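Ticket: Grallis wholesale portal, toy orders, 504 on checkout
Opened by: Consuelo Tapia, Hemon
Date: Nov 7, 2025
Status: reopened

Trying to put through the holiday reorder on Grallis. Cart loads fine, I hit submit, spins forever then Error 504 gateway timeout. Tried 4 times. Different browser, same thing. Cleared cache, same. Mostly wooden stackers and the bath sets, plus the puzzle restock. Need this in before the warehouse cutoff or we have no stackers on the shelf for gift season.

Worried one of those tries went through and I get four pallets of puzzles. Please check.

Reply, Povilas Kivi:
Checked order table. None of your submits saved, so no duplicates. Timeout is on our side, stock check call to Sakalauskas (the distributor feed) is hanging. Can you try with the puzzles taken out? Want to see if it's one product line.

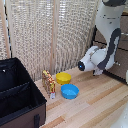
Consuelo:
Took puzzles out. Went thru in a few secs. Put them back as a seperate order, 504 again. So it's the puzzles.

Povilas:
Thanks, helpful. Looking at the puzzle SKUs. 2 of them are on the old codes from before the April catalog change. Feed doesn't know them, keeps retrying till gateway gives up. Asked Tõnu Kazlauskienė at Sakalauskas for the new codes.

Tõnu Kazlauskienė:
New codes sent to Povilas by email. Old ones should of been retired in spring, not sure why they still show in your catalog. The age grade label changed too, please update the listing at the same time.

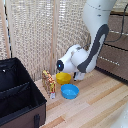 Yellow bowl and robot arm at the table

Povilas:
Codes swapped, age label fixed. Consuelo pls empty the puzzle cart completely and add again from search, dont use the saved list. Saved list still has old codes in it.

Consuelo:
Done. Order confirmed, got the email. Closing.

Reopened by: Ayanda Engelbrecht, Pusunero
Same 504 here, toy kitchen range this time. Our saved list is also from before April. Do I need to rebuild the whole thing? It's long.
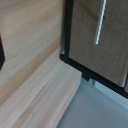 Pale wood surface, close up

Povilas:
Don't rebuild yet. Kaja Venckus is running a script over all saved lists to swap old codes. Will post here when finished. If urgent, add from search.

Ayanda:
Not urgent, will wait. Leave open pls.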